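**Plusley opens orders for Lulberg wrist camera kit**

PLESTPORT, August 14, 2026 – Plusley is now taking orders for the Lulberg, a wrist camera kit for two-finger grippers. It is meant for small shops that handle items of mixed shape.

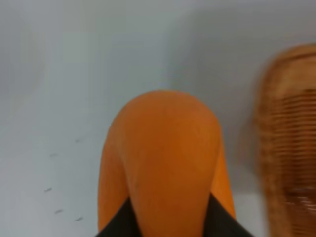
The kit includes the camera, a mounting bracket, a cable and setup software. It costs $2,210, and the bracket is sold separately for $151.

"Most buyers already own the arm," said Chidubem Fashola, product manager. "They want a close view of the grip."

Shipping starts in May.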